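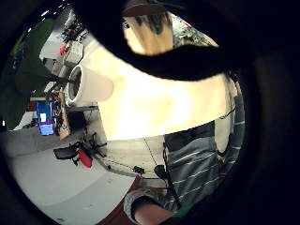 Clearing the Gavville workroom

We spent most of 16th March putting the Gavville workroom back in order before the new tenancy at Vondmont starts in June. It's a plain room with a pale grey floor, and over the years it has become the place where anything without a home gets left. 

White roll or tube, open at one end. Anything round and hollow goes in the tall carton by the door, standing upright. Please don't lay them flat - they roll under the cabinets.

Black office chair. Chairs are the last thing to move. The ones going to Vondmont will get a Sedo label on the underside of the seat, and the rest are free to anyone who can collect.

Wood offcuts are kept if they are longer than 100 mm and go in the bin if they are split. Stained ones are fine. The Thái workshop downstairs has asked for up to 52 blocks for wedges and door stops, and we have set aside 6 crates for wood of all sizes. Light and dark pieces can go in together.

Block with dark streaks, light tan underneath. The marks run along its length. It goes in the keep crate. Behind it are the leaves of the potted plant, which is staying with us and will travel in somebody's car, not in the van.

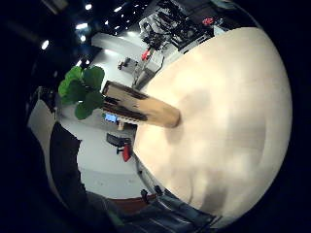
Do the stained blocks need sanding before they go in the crate?

Leave them as they are. The workshop would sooner do its own sanding, and a dark mark makes no difference to a door stop. Just brush off any dust and pull out staples if you find them.

The shelving is next. Cables are to be coiled and tied, and boxes should be marked on the short side so they can be read when stacked. The van takes 600 kg, so heavy equipment will go in a separate trip from the furniture. Crate lids are in the corridor, along with the tape and the spare labels.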